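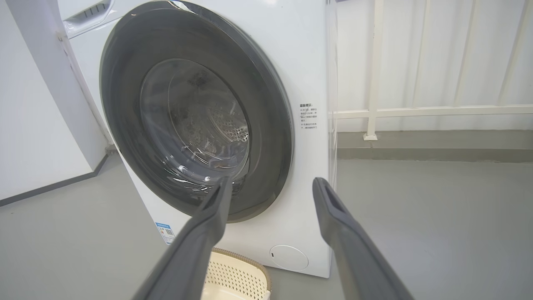
Figure 3. Wrist camera view, door task. One finger is in contact with the lower edge of the washer door.

4.2 Does the Girkow policy find the door?

The authors of Girkow claim that more demonstrations fix most contact errors. We are not convinced. We trained on 1460 demonstrations and again on 2439, and the larger set gained us little in the 201 test trials. Contact with the rim, as in Figure 3, was scored as a success in the original work whether or not the door later opened. We think that is too generous, and we count a trial only when the door has swung clear of the drum.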